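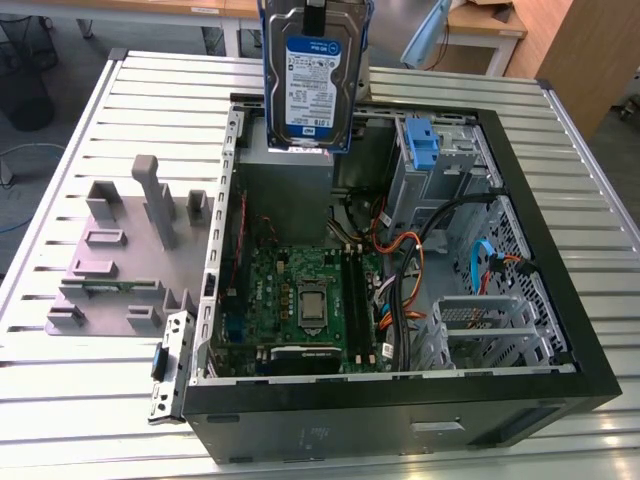 Die Gemeinde Orley grenzt auf 18 Kilometern an das Schutzgebiet Astix, und auf dieser ganzen Länge gelten zwei Regelwerke. Nördlich der Ra ist die Gemeinde für Wege, Durchlässe und Beschilderung zuständig, südlich die Gebietsverwaltung. Wo der Fluss in den vergangenen Jahrzehnten sein Bett verlagert hat, ist die Zuständigkeit strittig. Die Grenze folgt im Kataster noch dem alten Lauf.

Betroffen sind 80 Hektar, überwiegend Feuchtwiesen, dazu ein Streifen Auwald und neun bebaute Grundstücke an der Uferstraße. Für die Eigentümer hat die Lage praktische Folgen. Ein Antrag auf Erneuerung einer Hofzufahrt geht zunächst an das Bauamt, wird von dort an die Gebietsverwaltung abgegeben und kommt mit einer naturschutzfachlichen Stellungnahme zurück. Die mittlere Bearbeitungszeit liegt bei 18 Wochen. Im übrigen Gemeindegebiet sind es neun.

Im August hat der Gemeinderat das Planungsbüro Tisico beauftragt, die Grenzlinie neu aufzunehmen und einen Vorschlag für einen Flächentausch zu erarbeiten. Grundlage sind die Flurkarten, die Vermessung der Uferlinie bei Mittelwasser und die Pegelaufzeichnungen der Gemeinde.

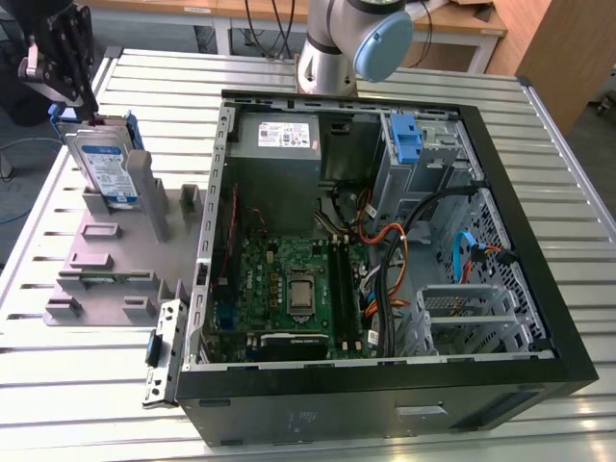 Der Vorschlag liegt inzwischen im Entwurf vor. Er sieht vor, die bebauten Grundstücke vollständig der Gemeinde zuzuordnen. Im Gegenzug fallen der Auwald und der größere Teil der Feuchtwiesen an das Schutzgebiet. Die Uferstraße bleibt Gemeindestraße, ihre Entwässerung müsste jedoch umgebaut werden: Zwei der bestehenden Durchlässe leiten ungefiltert in den Altarm ein und wären nach den Vorgaben des Schutzgebiets nicht mehr zulässig.

Offen ist die Kostenfrage. Die Gebietsverwaltung will sich am Umbau der Durchlässe nur beteiligen, wenn die Gemeinde zugleich auf die Räumung des Altarms verzichtet. Der Gemeinderat hält die Räumung für den Hochwasserschutz der Unterdörfer für erforderlich. Ein hydraulisches Gutachten soll klären, wie stark der Wasserstand ohne Räumung steigt – bislang liegen dazu nur Schätzungen der beiden Seiten vor, die weit auseinandergehen.
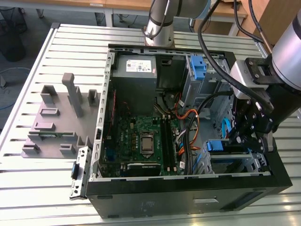
Geöffneter Desktop-Rechner mit grüner Hauptplatine und leerem Prozessorsockel.

Streitpunkt ist außerdem der Fischersteig, der auf beiden Ufern der Ra geführt wird. Nach dem Tausch läge er ganz im Schutzgebiet und wäre während der Brutzeit gesperrt. Der Entwurf nennt als Ersatz einen Weg oberhalb der Böschung, für den Wegerechte auf privaten Flächen einzutragen wären.

Der Entwurf liegt im Rathaus von Orley aus. Stellungnahmen nimmt das Bauamt schriftlich entgegen, Auskünfte zu einzelnen Flurstücken gibt es mittwochs ab 9 Uhr.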